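Rathjen stacking trays, blue and yellow: a long review of a plain plastic box

I've been putting off writing this one up as it feels a bit silly to go on at length about plastic trays, but I've had more messages about these than I ever had about the bread knife, so here we go.

For anyone new, I do a lot of sorting. Bathroom cupboard stuff, first aid bits, tubes of cream, little boxes of tablets, packets of wipes, all of it. At home it's my own mess and twice a month it's the donated toiletries at Fesness, where Mamta Goel and I stand at a white table and try to work out what goes where before the kettle's boiled. We used to do it with shoeboxes. The shoeboxes went soft at the corners, they all looked the same, and one of them gave way completely over a bottle of bath oil. I'm still finding bath oil.

So I bought a set of the Rathjen trays in blue and yellow, having first tried the Drustton ones (more on those in a minute), and I've now had them since September.

First thing, the colours. They are properly bright. The blue is a real paddling pool blue and the yellow is a good strong yellow, and for sorting that's exactly what I want, as I can say "tubes in the blue, boxes in the yellow" and whoever's helping can get on with it without asking me again. The insides are glossy, and a plain floor makes it easy to spot a single small thing in there. One tube on its own doesn't vanish like it did at the bottom of a shoebox.

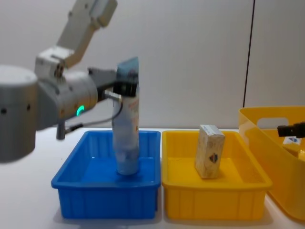 The other thing I like is the rim. It's thick and rolled over, so there's something to get your fingers round when you lift a full one, and it doesn't dig in. I carried one loaded with hand cream up two flights at Fesness and my hands were fine (my knees had opinions). The Drustton trays have a thin flat lip and after a few minutes of that you know all about it. They were cheaper, I'll give them that, but I passed mine on to Fergal Egan for his seed potatoes and he's very happy with them, so no harm done.

The sides are ribbed, up and down, and I thought that was just for looks until I tried squeezing one. Hardly any bend. With the shoeboxes you'd pick up one end and the whole thing would go banana shaped! I've had a Rathjen sitting under two others, all full, and it hasn't bowed that I can see.

Now, depth. This is where I'd tell you to think about what you're putting in before you order. Tall things stand up well above the rim, so if you're hoping to hide a shelf of big shampoo bottles these won't do it. For me it's a good thing. I stand cartons on end so I can get hold of the top of them, and I do the same with tubes if they've got a flat cap (cap up or cap down, I'm not fussy, Mamta is). Reaching in is easy, you're not scrabbling at the bottom of a deep crate with your sleeve pushed up. If you do want deep, Tarov make a lidded crate that I use for spare towels and it's very good, but I wouldn't want to sort into it.

What doesn't stand up so well is anything floppy. Pouches and soft bags need a bit of company. One pouch by itself will slump over sooner or later, but put it behind something or lean two together and they mostly behave. I've taken to filling from the back so there's a wall to prop them on. I did ask on the Rathjen page whether they sell a divider for this size and got a reply saying no, which is a shame, as I'd have bought several on the spot. A bit of folded card does the job for now. 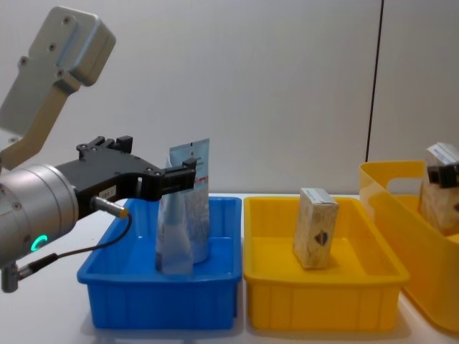 Side by side they sit very neatly. I put the blue and the yellow almost touching, which saves a lot of stretching, and with the two being so close in size the table doesn't end up looking like a jumble sale. They slide a little on a smooth table if you knock them, mind. No rubber feet or anything. I put a damp tea towel under mine at home and it stops that completely.

Cleaning is easy enough. Warm water, washing-up liquid, quick wipe. The ribs on the outside do collect dust, and if you spill talc on them (I did) you'll want an old toothbrush. The glossy floor picks up fine scratches too. You only notice when the light's on it, and I only mention it because somebody always asks. The curve under the rim holds a bit of water after washing, so turn them upside down to drain or you'll get a drip down your front when you pick one up.

Stacking when empty: brilliant, they're slightly tapered so they nest right down. Getting them apart again: less brilliant. If you push them together hard they grip, and I've had to hold one between my feet and pull. Mamta slips a strip of cardboard between hers before they go away, and I've started copying her.

On price, I bought four at 19 pounds the set, with delivery on top, and they turned up in a huge box with far too much paper. There's a trade pack of 30 which works out a lot cheaper each if you've got somewhere to keep them. I haven't. Fesness might, and I'm working on them.

Would I buy them again? Yes, and I'd get a third colour if they did one. I've asked for green. If you've got the older version with the square rim, let me know whether they nest together with the new ones, as there's a stack going second-hand near me and I'm very tempted.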